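I went to the open day at the Ilport test hall with a budget sheet in my bag and a low opinion of open days. Our packing operation has money set aside for one piece of handling equipment next year, and my boss wanted to know if a two-armed machine was worth putting on the list. The vendor is Bosska. They had coffee, name tags and a man with a headset microphone.

The talk came first and I will skip most of it. There was a chart with a line going up. What I wanted was a price, and I got "it depends on the configuration" twice before somebody wrote a number on the back of a leaflet. The number did not include hands. It did not include setup, training or the second year of software either.

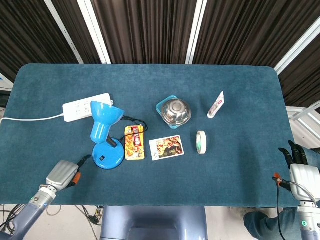

By Tsehay Asfaw | Visit notes | 6 November 2020

The work table was the best part of the day, and I'd tell anyone going to head there before the talk. The two arms don't carry the same tool. The left has a parallel gripper and the right has a hand with black jointed fingers, and that matters for a buyer, as those are separate lines on the quote and separate spares on the shelf. I asked which one does most of the work. The answer was "both."

I also asked about the objects. A blue desk lamp with a cord, a steel bowl upside down in a plastic container, a roll of tape standing on its edge, a flat picture card. It's a fair mix, and harder than the cartons we ship. But our cartons come by at a steady pace for a whole shift, and the staff had no figures for a whole shift. They offered to send some in March.

Ebise Wolde from Gebreyes was on the same tour. Her firm priced a Hunier cell last year and she let me look over her worksheet. The arms came to 70 percent of the total. The rest was floor work, cabling, guarding and 4 days of an engineer's time, and she said the cabling line had grown the most. Going by the tangle of black cables on the floor at Ilport, I can believe it.

My advice to my boss was to leave it off the list for now and ask for a paid trial of 2 weeks with our own cartons. If Bosska won't quote a trial, we have our answer. I've kept the leaflet.

Comments

packline_183
Did they say who pays for replacement fingers? We got caught on that with a different vendor.

Tsehay Asfaw
I asked. Wear parts are the customer's — the price list comes "on request." I have requested it.

Dockside
You're a bit hard on them. No vendor has full shift numbers at this stage.

packline_183
Then they shouldn't be quoting payback.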